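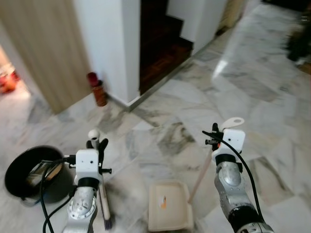 From: Rianne Verbruggen
To: equipment-planning list
Date: 8 May 2024
Subject: Re: Second arm set, and what to hold back for spares

Severin Gisler wrote:
> Ikimov have quoted on the second two-arm unit. Before I put it in the
> budget I need to know what else it drags in. Last year we forgot the
> fingers and cables and had to find the money in December.

Severin,

My list for the floor sweeping work, per unit:

- gripper fingers, 2 spare pairs
- cable set for each wrist, plus ties
- 30 hand brushes and 30 dustpans, ordinary household ones with long handles
- freight, $1619 if it comes with the Eberhard order

Please keep the brushes and pans on their own line. Konrad put them under office supplies last time and they got cut.

I'd also budget 80 hours of technician labour for setup. Augustina thinks that's high, but the first unit used all of it and we still hadn't tried it near the stairs.

I have no price yet for the service plan. Hae-won is chasing Livident and will post it to the list when she has it. Leave the line blank until then.

Rianne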